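Gallovis Two-Arm Recording Kit

I've been selling (and using!) the Gallovis kit since we were still calling it Olbridge, and it's the one I hand people when they tell me they want to start collecting demonstrations and don't want to spend a year building the rig first. You get two arms, two-finger grippers, a wrist camera for each side, a head camera and our recording software, Erkar. Soft things are what I push hardest in my own sessions, bags and pouches above all, and the wrist view is where you really learn whether a grasp is any good. 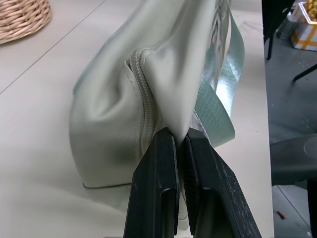
Raimo Väisänen wrote in May that his policy only got decent at bags once he stopped deleting the clumsy takes, and that he now keeps any episode where the operator recovers without help. I'd go along with that, though I still bin the ones where the operator just gave up.
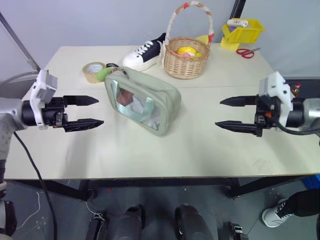
Erkar saves all the camera views against one clock, so you can scrub through an episode and see both arms together. My advice is to leave some clutter on the table while you record. With the pouch between the grippers I like having a sneaker, a roll of tape and a basket sitting around it, and I shuffle them between takes (a model trained on a bare table gets confused so easily). 700 episodes of one task is a good first batch, and at 60 an hour a practiced pair of operators gets there in 2 days.

Kits ship from Saarela within 10 working days. Spare fingertips come in the box, and software updates are free for as long as you own it.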